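Gutters: The Part of the House You Ignore Until It Joins You Indoors

It's November 2022, the leaves are down, and a good share of them are sitting in your gutters. We know this from the phone. In July it hardly rings. Then comes the first hard rain, and all of a sudden everyone would like a visit by lunchtime.

A gutter has one job, to carry water away from the house. Packed with wet leaves it becomes a window box, and we have pulled some very healthy maple seedlings out of them. Meanwhile the water goes over the back edge, into the fascia board, and on to whatever you keep in the basement.

Our fall cleaning is $197 for a single-story house, or $300 if you have 2 stories. That covers scooping, flushing the downspouts and tightening loose hangers. Replacing a rotten run of fascia usually starts at $600 - you can do the math while you look for the ladder.

Mesh guards do help. They still need brushing off once a year, whatever the man at the home show told you.
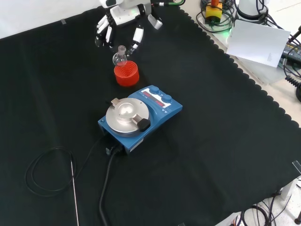

Blue hotplate stirrer, with a round-bottom flask in its holder.

To get on the list, call the Trollasier office and ask for Ásdís Thoroddsen. She will want to know how tall your house is and whether the dog is friendly. Please answer the second one truthfully.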